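Category: News / Consumer
Last updated: 21 Apr 2026

Roswood shoppers' group doubts "lifetime" claims on home goods

The Roswood Shoppers' Group asked 817 members about kitchen and nursery goods sold with a lifetime guarantee. Only 41 had ever tried to claim. 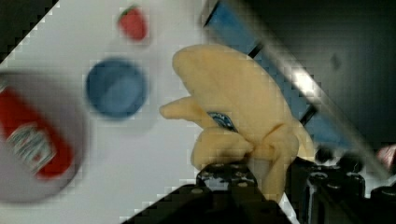

Manju Kushwaha said a guarantee that asks for a ten-year-old receipt is just a sticker. The group agrees — mostly.

Sellers say low claims prove the goods last. We aren't convinced.
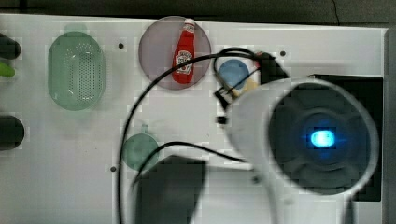
Of those who claimed, 37 were told to pay return postage first. The group wants terms printed on the box by November.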